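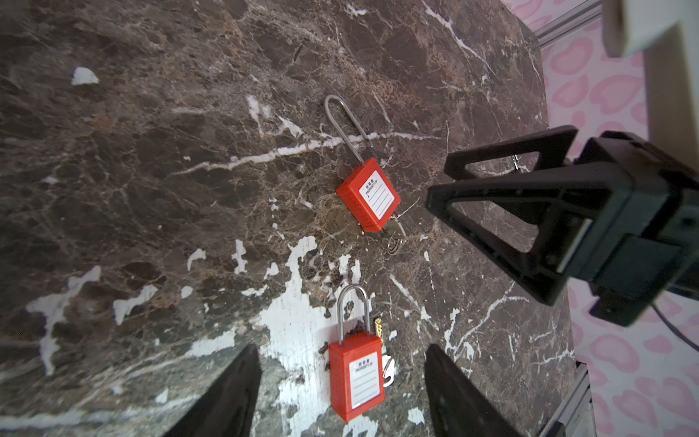 两把红色安全挂锁，长梁和短梁，用了一阵子之后的感受

2020年5月20日 星期三

先说说我怎么会去买这种锁。我和家里人合开一间小小的木工作坊，取名叫Sikora，地方不大，一台带锯、一台平刨、一台老掉牙的台锯，再加上墙角那套吸尘，差不多就把屋子塞满了。以前换锯条，大家都是把插头一拔，往地上一扔，就蹲下去干活了。做了好多年也没出过什么事，所以谁都没觉得有什么不妥。直到三月里有一天，我正把手伸在带锯的下轮箱里清木屑，听见背后有人问“这个插头怎么掉了”，然后就是弯腰去捡的声音。我当时喊得大概整条街都听见了！人没事，机器也没转，可是那天晚上我翻来覆去睡不着，第二天一早就开始找挂牌上锁用的东西。

（如果您在工厂上过班，这一套您肯定比我熟得多，后面啰嗦的部分跳过去就好。我这篇是写给跟我一样的小作坊、小工作室，还有家里有个车库、爱折腾机器的朋友看的。）

锁是在Hellport买的，一家专门卖劳保用品的小网店，页面做得朴素极了，字又小，但是客服很耐心。牌子叫Osel，系列叫Vivus，我之前没听说过，也是客服推荐的。我跟她聊了大半个下午，从配电箱的门扣聊到插头盒子，最后定下来先买一把长梁的、一把短梁的试试看。颜色我挑了红的，别的颜色也有，不过我心里总觉得锁在电源上的东西就该是红的，从老远看一眼就知道不能碰。

到货那天我连工作服都没换，直接在深棕色的大理石台面上拆了。那张台面满是白色和浅褐色的细纹，还有一块一块的白斑，平时小东西往上一放就找不着，钥匙更是经常丢在上头，可是这两把锁搁在那儿，红得真是显眼。单凭这一点，我就先给它加了一分。

长梁和短梁，差别比我想的大

买之前我以为这两种也就是锁梁长一点短一点，拿哪把都一样用。真上了手才知道，性格完全两样。

长梁那把，锁梁又细又长，比锁体本身还要高出一截，钢梁抛得很亮。它的好处是哪里都够得着。我家配电箱的门扣装得深，外头还有一圈翻边，普通挂锁根本探不进去，它斜着一送就穿过去了。吸尘机的插头盒也是，盒子上的孔和外壳之间有点距离，短梁的怎么转都别扭，长梁的一下就好。要是您那边也是东拼西凑的老设备，孔位千奇百怪，我劝您先买长梁的。

缺点也明摆着。梁一长，挂上去就晃，锁体重心往下坠，门一开一关，它就在铁皮上敲，当啷当啷的，头一个礼拜我听得心烦，后来在门上贴了一小块绒布才安静下来。还有，细梁给人的感觉总是单薄一些，虽说这类锁本来就是给人提个醒、拦住误操作的，没打算拿它防贼，可我每次握着它，还是会下意识地轻一点。

短梁那把就敦实多了，锁梁短，也粗，拿在手里很有底气。我把它用在台锯的开关罩上，那里的扣子和孔贴得近，锁上去服服帖帖，几乎不晃。开锁的时候手感也好，钥匙一拧，梁“啪”地弹起来，干脆得很，我有时候路过都想去按一下（家里人说我像小孩子）。它的毛病就是挑地方，孔稍微深一点就没办法了。我试过拿它去锁配电箱，歪着脑袋弄了半天，还把指甲磕了一下，最后乖乖换回长梁。

所以要问我哪把更好，我还真答不上来。平心而论，我用长梁的次数多得多，喜欢的却是短梁那把。

锁体

红色的塑料锁体是我当初最不放心的地方。一听塑料，总觉得不结实，一摔就裂。客服跟我解释说这种锁就是要塑料外壳，在电气设备旁边用着安心。道理我懂，心里还是打鼓，于是到手以后故意从工作台的高度往水泥地上摔了几回，磕出一点白印子，别的没什么。我摔的是长梁那把，短梁的没舍得摔。

锁体边上做了一道道的棱，角也稍微收圆了。这个细节我特别满意。我们干活的时候手上不是木屑就是蜡油，滑溜溜的，光面的东西根本捏不住，有了那些棱，戴着薄手套也能拿得稳。冬天戴厚手套会怎样，我还没机会试，等天冷了再来补上。

重量方面，比同样大小的老式铜挂锁轻了不少，口袋里揣一把，走起路来不会把裤子往下坠。别笑，我以前真的揣过铜锁。

标签，我想多说几句

锁体正面有一块白色的长方形标签，最上面是一行小小的中文，下面印着“PROPERTY OF”，再往下是几道空白横线，留给您写名字用的。两把锁的标签长得几乎一个样。

乍一看，这就是张贴纸嘛，有什么好说的。可是用了以后我觉得，它恐怕是整把锁里最要紧的一部分。锁挂在那里，后来的人走过来，第一件事就是想知道谁锁的，该去找谁。我们作坊虽小，平时也有朋友过来借机器，周末还有来上课的学员，他们不认识我的锁，但都认得字。写上名字，再写上电话，事情就清楚了。

我的意见有两点。头一点，横线之间的距离偏窄，我的字又大，用粗头记号笔写下去就糊成一团，后来换了细头的油性笔才勉强像样。第二点，上头那行中文字实在太小了，我这个年纪，不戴老花镜是看不清的。既然是给人看的提醒，何不印大一点呢？下面那些横线少一条也没关系呀，谁的名字要写那么多行。

还有个小窍门送给各位：写完以后放一晚上，等墨干透了，再贴一层透明胶带。我第一次写的是没贴的，沾了点酒精，名字当场就花了，只好擦干净重写。贴了胶带以后就没再出过问题。换人用的时候把胶带揭掉，拿酒精一擦，标签又能用，不过揭的时候要慢，别连标签一块儿扯起来。

钥匙

每把锁都带着自己的钥匙，买回来就是用圈穿好的。短梁那把配的钥匙圈很小，上头挂着一把黄铜色的和一把银色的，齿口切得挺利落，插进去不卡。长梁那把的钥匙是穿在钢丝圈上的，银色的，还有一小圈细细的金属绳。我个人喜欢后面这种，细绳圈往工具墙的钉子上一挂就行，小圈的那种我总要用指甲去抠半天。

要提醒大家的是，钥匙买来是什么样就什么样放着，这个习惯千万别有。我头几天图方便，把两串钥匙都扔在台面上，结果站在带锯前面，试了这把试那把，越急越插不进去。后来我找了两截不同颜色的热缩管，套在钥匙柄上，又在锁底下点了同样颜色的漆，从此再没拿错过。这件事厂家顺手就能做掉，给钥匙配个彩色胶套，或者刻个编号，成本能有多少呢。Osel要是有人看到这篇，请考虑一下。

另外，备用钥匙放在哪里，要先跟家里人商量好。我们的规矩是谁上的锁，钥匙就在谁的口袋里，备用的那把收在里屋的铁盒子里，不到万不得已不去动它。刚开始大家嫌麻烦，我自己也嫌。有一回我锁了平刨，口袋里揣着钥匙就出门买菜去了，家里人打电话来，我提着一袋土豆一路小跑回去，被念叨了一整个晚上。现在我在门口的挂钩旁边写了一张纸条，出门前摸一摸口袋。

用起来到底麻不麻烦

这大概是大家最想知道的。麻烦是有一点的。以前换锯条，拔了插头就干，现在要走到箱子前，拉闸，挂锁，拧一下，拔钥匙，再回来按一下启动钮，确认机器真的不动，然后才开始。刚开始那几天我老是忘，走到一半又折回去。后来我把长梁那把直接挂在装锯条的架子上，想拿锯条就得先碰到它，慢慢也就顺手了。

如今我已经觉得这套动作挺舒服的。钥匙在自己口袋里，蹲下去的时候心里特别踏实，听见背后有人走动也不会猛地缩手。光是这份踏实，我觉得就值回票价了。来上课的学员看见红锁，总要问一句这是什么，我就趁机讲给他们听，有的人回去给自家车库也买了一把，还拍照发给我看，我高兴了好几天！

有一件事要说明白，锁本身并不能替您断电，插头盒、开关罩、配电箱上能不能挂锁，要先看清楚。我家台锯的开关罩就是后来另外配的。买锁之前，拿把尺子去把各处的孔量一量，孔有多大，离边有多远，前面有没有东西挡着，都记下来，再去问客服，比像我这样买回来一处一处试要省事得多。涉及到改线路的，请找懂行的电工师傅，别自己动手。

购买和售后

Hellport的包装很简单，纸盒里垫了些碎纸，没有说明书，只有一张小卡片。对我这样的生手来说，要是能附一页图，画一画几种常见的用法，就再好不过了。发货倒是快，客服的态度也没得挑。我后来写信去问能不能单独补标签，对方隔天就回了，说可以跟着下一单一起寄。

店里也卖整箱的，给厂子用的，我看页面上最大的规格写着1000把，吓了一跳，想象了一下那一墙红彤彤的样子。我们这种小地方当然用不着，不过我准备再添一把长梁的，给吸尘机专用，省得总是从配电箱那边借来借去。

适合谁，不适合谁

家里有固定机器，又不止一个人会去碰电源的，我很推荐。带学员的工作室更应该备着。要是您只有一把手电钻，换钻头的时候把电池卸下来揣兜里就行了，用不着花这个钱。想拿来锁自行车、锁仓库大门的，请去买正经的防盗锁，这两把都不是干那个的。

满分五分的话，长梁的我给四分，扣掉的是那个当啷声和钥匙没有标记；短梁的我给四分半，手感实在讨人喜欢，标签上的字太小，扣半分。

后面的使用情况我会接着补在这一页底下。有朋友在用别的牌子，尤其是锁梁包了胶的那种，欢迎留言告诉我门上还响不响，我那块绒布已经快磨秃了。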